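okay so a few people asked what the student project I keep complaining about is, and I have a cup of coffee and no meetings, so – thread

it's a two-person project for our manipulation class. me and Prodromos Mavromatis. the class is the one where you pick a chore in February and by the time you present it you hate the chore. our chore is putting utensils away

the assignment sheet says "a household task with at least 2 object types that need different grasps." most teams heard that and went for cups and bowls. smart! cups and bowls are great! we picked chopsticks, like geniuses

our team name is Nirell. it doesn't mean anything, Prodromos typed it into the signup form at the last minute and now it's on everything, including the poster. the team we're always being compared to is Sestness and they fold towels. I'm trying to be normal about the towels

the way it works is we do the chore ourselves with hand-held grippers, over and over, and the policy learns from those demos. so there's no arm to fight with at this stage, just your own two wrists. mine click now

it sounds relaxing. you squeeze, you pick up a chopstick, you drop it in the holder, you do it again. then you try it with two fat pads on something the width of a pencil that also likes to roll and you start saying words

utensils on the table, holder at the back, grippers open:
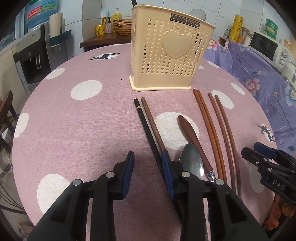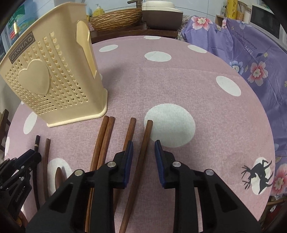 anyway the number we have to hit is 2,000 demos. that's for the whole task, everything from the table into the holder, and a demo where you drop something and chase it doesn't count toward it. (we keep those in a separate folder because the TA likes them. I do not like them)

our best streak so far is 38 clean ones in a row. Prodromos did that, I was just there eating crackers and keeping quiet so I wouldn't jinx it. number 39 he bumped the holder and we both just sat there for a bit

stuff I've learned, in no order: spoons are easy. spoons want to be picked up. you grab the handle, the bowl end swings a little, fine

two chopsticks lying side by side are the worst thing in the world. you go for one and you get one and a half. we've started nudging them apart first with the tip of one jaw, and I was sure that was cheating, so I asked in office hours and it's allowed, it just has to be in the demo every time so the policy sees us do it on purpose

also you can't be tired. I went back through a batch I did late one night and you can see exactly where I stop lining up before I close. I just kind of stab at the table. threw the whole batch out. Prodromos was very nice about it, which made it worse

and go slow!! everyone speeds up once they get good at it and then the replay is a mess. I count in my head now. one, close, two, lift, three. I did it at the grocery store with a bag of onions the other day

someone asked why we don't just glue foam on everything and make the handles fatter. because Kyriakidis, the little prize at the end of the semester (it's a gift card and a very ugly trophy), only goes to teams using stuff people really have in their kitchens. and yes I want the ugly trophy

our first trained version, since I know you're going to ask: it reaches for the right thing more often than I expected, and then it closes too early and pinches air. with total confidence. like me playing softball

so the plan for this week is more demos where we start from weird angles, fewer where everything's laid out all neat. we were making it too easy on ourselves and the policy got spoiled

if you're in Jerkville and you have a drawer full of mismatched chopsticks you don't want, please message me, I'm serious. any color, any length, bent is fine. we'd like some the policy hasn't met before demo day

okay I have to go, Prodromos just texted me "towels got a perfect run" with no punctuation and I need to go lie on the floor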